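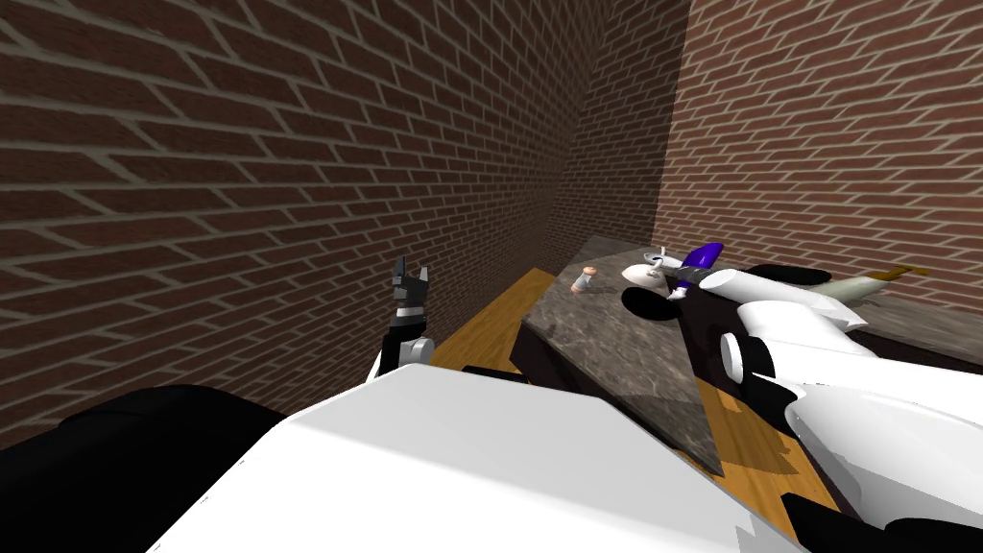 tench_and_tea
Do I need a separate permit for a second rod at Clanddale reservoir, or does the day ticket cover both?

Melur Pillai
The day ticket covers one rod. A second is extra, and you buy it at the lodge before you start. You'll need your national rod licence on you as well.

oldgroyne
That isn't how I read the board. I fished 2 rods there in May on one ticket and the bailiff checked me without a word.

Melur Pillai
Then he let you off. The rule changed when Vastcombe Anglers took on the lease. Plirncombe still allows two on the one ticket, so people mix them up.

oldgroyne
Could be. Still think it's a poor rule on a water that size. The far bank is empty most mornings.

ngau_float
I don't mind it. The dam end gets packed and you can't cast for other people's lines.

tench_and_tea
Thanks both. Does the lodge take cards?

Melur Pillai
It does, but it shuts at 4pm. After that you have to ring the number on the gate.

oldgroyne
And good luck getting a signal down there to ring it.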